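Udik compact microwave, two-knob model
Reviewed December 21, 2020

My old microwave had a button for popcorn, a button for jacket potatoes and a button marked Auto Reheat 3, and in nine years I pressed the one that said Start. So when it died in a smell of hot dust I went looking for something stupider.

The Udik was £40 from the Biltbridge website, plus a delivery charge they mention at the last possible moment. It is small, white and square-shouldered, and looks like the microwave a child would draw. The casing is glossy enough to show every light in the kitchen and, by teatime, every thumb. Wipes clean with a damp cloth, then immediately wants wiping again. The front has a window of fine dots, through which soup can be supervised in a general sort of way. You will know that something is going round. You may not know what.
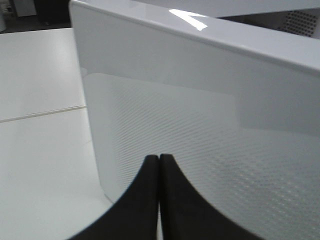

One reader of my kettle review wrote in to say that all microwave windows are like this, that the dots are there to keep the microwaves in, and that anyone who wants a better view of their dinner should buy a hob. Fair enough. I still think the old one let me see the exact moment the porridge went over the side, and I miss the warning.

Controls are two round knobs, one above the other, with a push button near the bottom. The labels round the top knob are in Chinese, which I don't read, and the leaflet in the box was for a Udik rice cooker. I worked it out with mugs of water over an afternoon. The second knob is ringed with numbers and tick marks, so there was less detective work there, though setting anything under a minute is a matter of faith. Aim for 20 seconds and you are really just making a suggestion.
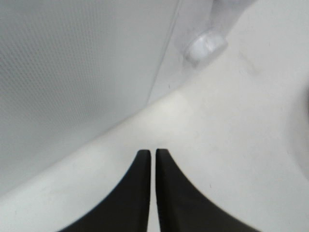
Dimpled grey panel, glossy white plastic.

Performance, then. A mug of cold tea took 100 seconds to become tea again. Leftover lasagne came out hot at the edges and thoughtful in the middle, as lasagne does everywhere. Frozen peas were fine. A dinner plate goes in if it's a modest one; my big blue ones don't, and had to be introduced to the idea of bowls.

It isn't quiet. There's a hum, a tick while the timer runs, and a single ping at the end, which I like very much. The old one beeped five times and then again every minute until somebody came.
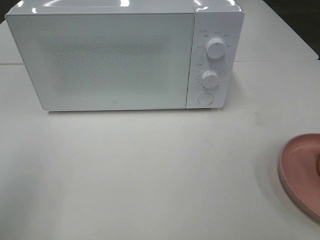
I did also look at the Pivarico, which costs more and has a digital clock. I have a clock. If you cook whole meals in a microwave, or own large plates, get that one. For tea, peas and yesterday's lasagne I'd buy the Udik again, though I'd ask Biltbridge for the right leaflet first. Mine is apparently in the post.

Four stars out of five. The missing one is for the thumbprints.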